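13/09/2024, news-coding notebook, Muketport desk

Pulled 494 articles from the Comside archive on the palace reshuffle and the clerical councils. Read the first batch over bad coffee. Of these, 13 name a source. The rest prefer "observers", who seem to be a busy lot.

Coding went fine until the question of what counts as a purge. My sheet says dismissal plus detention. The Kapoor sheet says dismissal alone – by that rule half the cabinets on earth are purged every spring. We disagree on 13 items. Left them in yellow for Monday.

Noltano export crashed 2 times on the Arabic headlines. Switched the encoding, got question marks, switched it back, got the headlines. No idea why. Not touching it again.
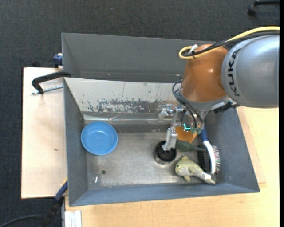 To do
Settle "purge" before anyone codes the September pieces.
Ask Comside whether the opinion pages were meant to be in there.
Back up the yellow rows.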